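Segmenting and replaying a drawer task in Arkdale

Arkdale stores each demonstration as one continuous episode. The planner needs it cut into skills with a start condition, an end condition and a contact frame. This tutorial does that for a two-arm kitchen setup, using the drawer handle as the worked case. You need a calibrated head camera, one fixed camera and a recorded episode loaded in the Busach viewer.

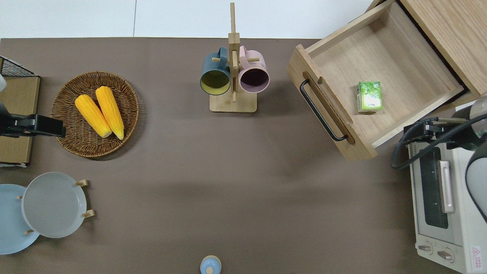 Posted in October by the Damasceno controls team
Filed under: Planning, Tutorials

1. Check the scene graph

Open the episode and run the scene import. Every object the planner may touch or must avoid needs a node: basket, mug tree, plates, toaster oven, cabinet. The drawer gets its own node as a child of the cabinet, joined by a prismatic joint. Do not merge the two. If you do, the planner treats the handle as fixed and the pull will fail at the first force check.

Anything inside the drawer is parented to the drawer, so the juice box will travel with it when the joint value changes.

2. Register the fixed camera

The head view hides whatever is behind the forearm, so occupancy comes from both cameras. Run the registration tool and pick matching points on objects that are rigid and easy to see twice. Plate rims work well. Woven surfaces do not - the feature matcher locks onto the wrong strand. 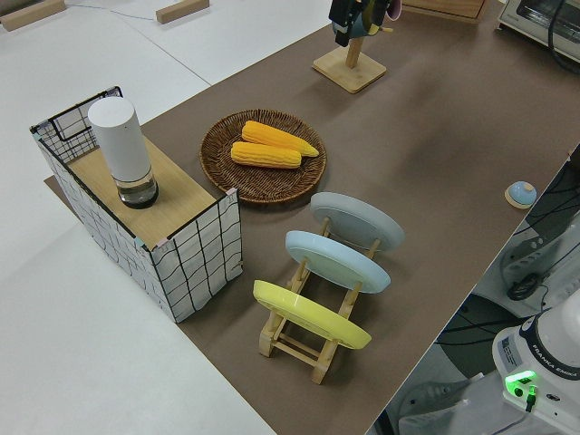 Fixed camera view. The arm base is at lower right, the plate rack in front of the corn.

Keep the reprojection error under 3 pixels. If it stays at 8 or more, repeat the intrinsics before you touch the extrinsics.

3. Mark the contact frame

Scrub to the point where both fingers are on the handle and press K. Busach writes a contact frame with its x axis along the bar. Check the sign of the pull axis by hand. It must point out of the cabinet.
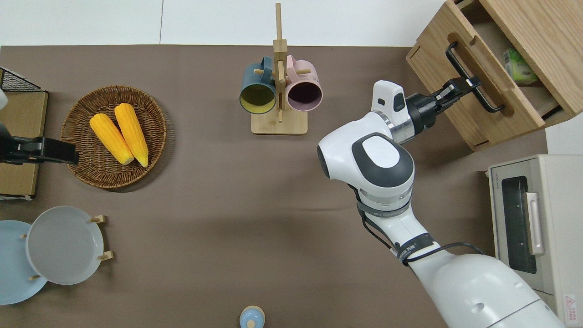 Gripper closed on the drawer handle.

Set the idle arm to hold. The planner then keeps it as a static obstacle and plans the active arm around it.

4. Set the end condition

Use the joint value, not the elapsed time. In the skill file, set open_fraction to 92 and leave the upper limit at 100. The margin keeps the controller from driving into the end stop. Release is a separate skill, so leave the gripper closed here. 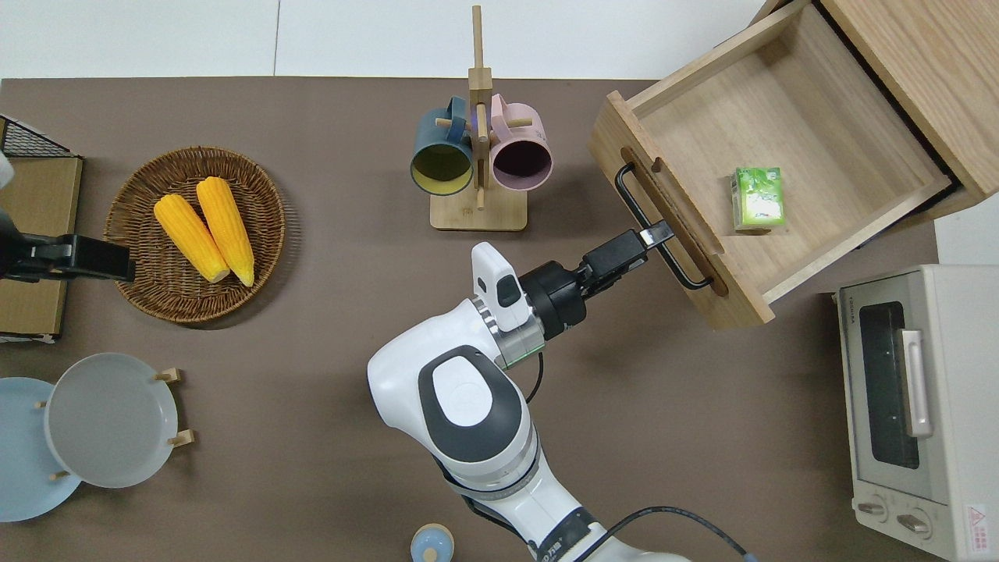
5. Replay with Varkeck

Export the skill and load it in Varkeck with the impedance controller selected. Start with low stiffness across the pull axis and normal stiffness along it. A small error in the handle pose then shows up as sideways drift in the log, where you can correct it, and the gripper does not fight the rail.

If replay stops with CONTACT_LOST, go back to step 3 and move the contact frame a few samples later. If it stops with JOINT_STALL, check the pull axis again.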